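Chapter 4
Colour, Place and the Claims We Make for Them

What this chapter covers
Why towns and organisations pay for a visual identity
How colour coding is meant to work on signs, and how often it does
What testing can tell a designer, and what it can't
A case to argue over: the Gastville district colours

4.1 A promise and a bill

Every few years a town decides that it needs a new look. A studio is hired, people are asked what the place means to them, and some months later there is a logo, a set of colours and a thick document explaining how far apart the two must be kept. The document will say that the new identity is rooted in local character. It will also say that it is modern. Students should learn early on to ask what would have to be different about the town for the document to have said something else.

This chapter is about one part of that work, the use of colour to tell people where they are. It is the part most often sold as plain common sense. Give each district its own colour, the pitch goes, and visitors will find their way without thinking. Perhaps they will. The evidence offered is usually a drawing of the sign. 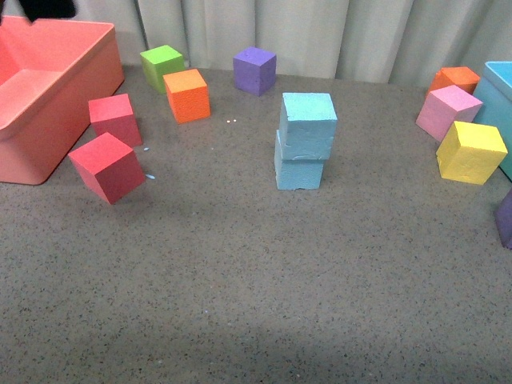 Designers tend to judge a palette as a set. They see all the colours at once, side by side, in good light, and ask whether they sit well together. The visitor meets them one at a time. She sees a blue post outside the station, walks for ten minutes, and sees another blue post. Is it the same blue? If the scheme has two blues in it, she has to hold the first in her head while looking at the second, and most of us are poor at that. We can tell a great many shades apart when they touch. We can name and remember far fewer.

4.2 The Gastville scheme

Gastville asked a firm called Chidiac to divide its centre into districts and give each one a colour. The brief was sensible enough. The old signs had gone up piecemeal, used three different typefaces and in one case pointed at a car park that had been built over. Chidiac's answer was a palette with a name for every shade, a map, and 55 new posts.

The launch leaflet claimed that the colours were "instantly understood". We have looked for the study behind that sentence and found none. What the town did have was a short street survey, carried out in September, in which people were shown the finished map and asked whether they liked it. Most did. Liking a map is pleasant, but a sign is there to be used, and the survey asked no one to go anywhere.

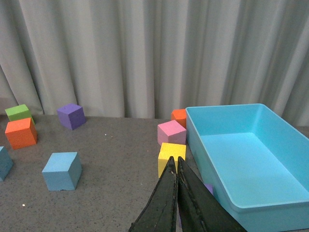
Supporters of the scheme make a fair point when they say that some colours are hard to confuse. A palette needs wide gaps between its members, and wide gaps do exist. Put a lime-green foam cube and an orange one on a grey speckled tabletop, with the orange partly hiding the green, and you would still not mix them up. Gastville did not choose gaps as wide as that. Its Market district is a soft orange and its Canal district a soft red, and on a wet afternoon the two posts at the bottom of the high street look like neighbours in the same paint chart. The names printed on them do all the work. Take the names away and the scheme fails; take the colour away and very little changes. That is a test you can apply to any coded sign, and it costs nothing.

4.3 Testing, and what passes for it

Metberg, a smaller town further up the valley, tried to be more careful. Before ordering anything it put up temporary panels and sent 40 people out with a list of places to find. Half followed the coloured panels, and half followed plain black and white ones with the same words. The coloured group enjoyed it more. They were no quicker. The town bought the coloured signs anyway, which it had every right to do, though the report to residents mentioned only the enjoyment.
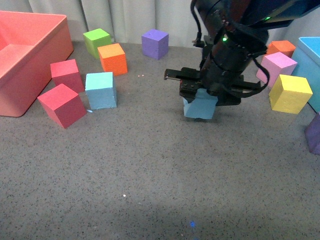 Much depends on the surface and the setting in which a colour is judged. A swatch is normally viewed flat, held square to the eye, with nothing in front of it. Objects in use are seldom so obliging. Look at the light blue cube in the gripper, tilted a little, its front face pale and its top partly hidden by the black mechanism, and ask how much of it you would want to match against a printed sample. A sign on a street corner has the same trouble with vans, branches and other people's heads. When a manual gives a precise reference number for a colour, treat the number as an instruction to the printer. It says nothing of what will reach the eye of someone crossing the road with shopping.

4.4 Before you read on

The next section follows Prastasum, a signing project that began with colour and ended by dropping most of it. Its authors present this as a success. Keep some doubt in hand there too, as they were also the people who chose the colours in the first place.

Terms to know: palette, coding, swatch, legibility, district, control group.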